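The trouble with 13 minutes

Orla Hanrahan does not like being told that a town is walkable. She has lived in Lerton long enough to have heard it from two mayors and a hotel brochure, and she has a habit, when the word comes up, of asking the speaker where they parked.

I met her in the back room of the Cocco bakery to talk about the town's new walking plan, which claims that almost everyone in Lerton can reach a grocery store, a pharmacy and a bus stop on foot in 13 minutes. She had printed it out. It had a lot of pencil on it.

"Whose 13 minutes?" she said. "I asked that at the meeting and they told me it was a standard walking speed. Fine. I'd like to meet the person. I bet he has good knees and no groceries."

Hanrahan taught high school math for most of her working life and now writes a newsletter on local planning that goes out to 1,000 addresses, some of them, she suspects, belonging to people who only want to know what she is saying about them. She isn't against sidewalks. She would like more of them. What bothers her is the way the plan treats walking as a distance problem, something to be solved with a compass and a map.

"They drew circles," she said. "You draw a circle around the store and say everyone inside it can walk there. But there's a creek through that circle. There's a loading dock. There's the crossing at the bottom of Mill Hill, where I've stood long enough to read the whole front page."

The plan was written by a consulting firm, Sodetti, and its lead author, Nizar Sfeir, agreed to speak with me by phone. He was more cheerful about the criticism than I expected. He pointed out that the circles were only the first step and that later maps followed real streets.

"Orla is right that a circle is crude," he said. "But you have to start somewhere, and a town that waits for a perfect map never pours any concrete."

I asked whether the later maps took account of waiting times at crossings. He said they did not. I asked about hills. He said hills were "in the next phase," a phrase I have now heard applied to so many things in Lerton that I've started to picture the next phase as a very steep place.

When I read Sfeir's answer back to Hanrahan, she wrote it in the margin.

"I don't think he's a bad guy," she said. "I think he was paid for a map and he made a map. My problem is with the council, who'll hold it up and say the job's done."

She has some reason to worry. The council adopted an earlier plan with 5 goals in it, and by her reading only one was met, the one that called for a new logo. The benches never came. The longer green light at the library came and was taken away again after drivers complained.

Not everyone shares her gloom. Oisín Cullinane, who sits on the council and voted for the plan, told me that people walk more than they used to and that he sees it every morning. I asked if anyone had measured it. He said a survey was planned for November.

"So they'll count walkers in the coldest rain of the year," Hanrahan said when I passed this on. "Or they'll move it to June and tell us walking is up. I'd take either number with a lot of salt."

I put it to her that she sounded hard to please. If the town did nothing, she would write about that too.

"Sure I would," she said. "But I'm easy to please. Give me shade in summer. Give me somewhere to sit down that isn't outside a bar. Fix the curb at the pharmacy – I've asked 3 times. None of that needs a consultant."

And the word itself, walkable? Would she ever use it?

She thought about it while she folded the plan back into her bag. "I'd use it for a shoe," she said. 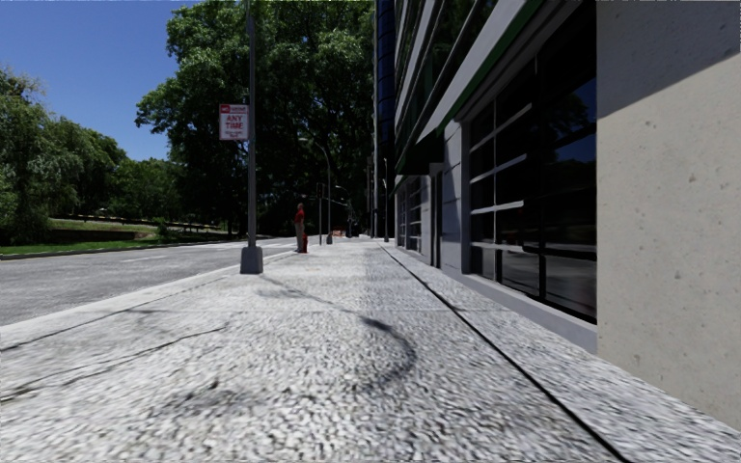

Tree shadows across a paved sidewalk, with the road alongside. Computer rendering.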